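Home / Notebook / Packing cell / Older entries
Filed under: shop floor, automation, people stuff
4 min read

December, 7:40 am start. PS writing. Coffee machine on our side is dead again, use the one by goods-in.

Where we are. Humisau order goes to 2,000 sets a month after the new year, we do it by hand now, Lena's table plus whoever is free. The stacking cell is meant to take the layering (bottom, middle, top, same order every time) and leave the people with checking, labels and the odd sizes. That's the pitch anyway. Pesten shipped us the old bench plates, holes everywhere, fine for now. Practice blocks only until Yousafzai signs off on the pad material.

Task for today is dull on purpose. Red at the bottom, yellow on it, green on top, on the square. If it can't do three painted blocks it isn't going near a customer set.

Things to look at before lunch:
- finger opening. I want it wider on approach, whoever set it last likes it tight
- pad wear, the black inner pads. Log it, don't just swap them!!
- approach height over the square
- scuffs on the white plate, do they bother the vision or not. Ask again at Prurnico, they never answered the first mail

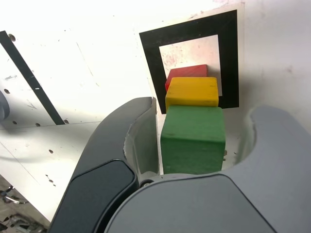

Opening: went up a step and left it there. Slower by a hair, don't care. Speed is not what people on the floor are complaining about.

What they are complaining about, notes from the 10 o'clock talk, before I forget:

Packing side, first question was hours. Same as last time. I said what I was told, no change to shifts through spring, and that I'd put it in writing. STILL have to put it in writing. Do today.

Second, who gets called when it stops. Right now the answer is me, and I go home at four. Evening crew not happy and they're right. If it drops something at six they either wait or reach in, and I don't want anyone reaching in. Need two people per shift trained to clear a fault and restart. Trained and paid for it, not "you were standing closest." Send that upstairs in those words more or less.

Third one I hadn't thought of. Lena said stacking is the part of the job where you get to talk. You sit across from somebody, hands know what to do. Checking and labels you do alone facing a screen. So we take out the boring bit and the sociable bit goes with it. No answer from me. Wrote on the board: two check stations face to face? Costs us one bench move. Would need the label printer in the middle, cable length??

Also wrists. Two people said they'd be glad to never do the bottom layer again. So it's not all one way, should be fair about that in the report.

Numbers, such as they are. Job sheet says 552 sets last month by hand. Rework 30. Most of those were wrong order in the stack, not damage. If the cell gets order right every time that's the real saving, more than minutes. But then the checker is looking at good sets all day and stops seeing the bad one. Have seen that happen at the old place. Rotate checkers every hour? Put it to the crew, don't decide it for them.

After lunch. Back on the release. Question is how much offset we let the middle one have before the top one goes on. A person nudges it square with a thumb without even thinking. The program only nudges if I write a nudge. Lena watched a while and asked why it doesnt "pat it down." Good question. Adding a pat step to the list, low force, after the middle layer only.

She also spotted that I teach everything from the front of the table and the crew would be standing to the side. So the stop button is on the wrong side for them. Move it. Should have asked her weeks ago.

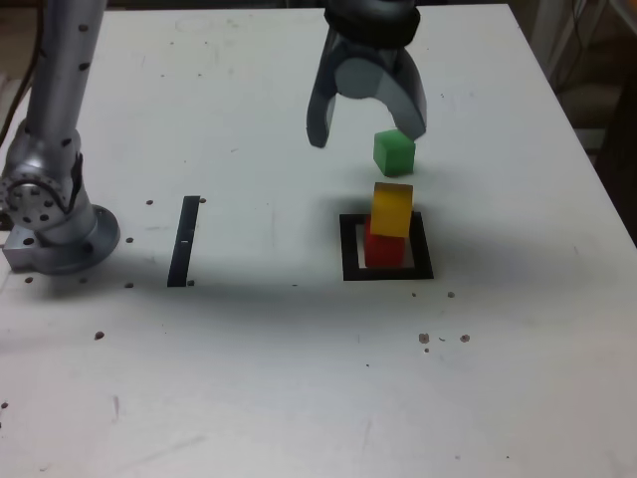

Green over yellow over red on the square, yellow sitting a bit rotated on the red.

That much twist is what I mean. Want a limit for it, in degrees, and I want it from the packers and not from me. They know what Humisau sends back.

Saved program as 206, don't overwrite. Old one still on the stick in my drawer if 206 does something stupid.

To do, mine:
- shift letter (hours, in writing)
- fault training, two per shift, pay question
- stop button to the side
- pat step, low force
- Yousafzai re pads, chase

To do, anyone:
- measure printer cable
- wipe the plate down, no solvent near the printed square please
- write your name on the board if you want to be one of the two on evenings. No pressure, and saying no isn't held against you

Left 4:15. Key is in the usual place.

P. Saarela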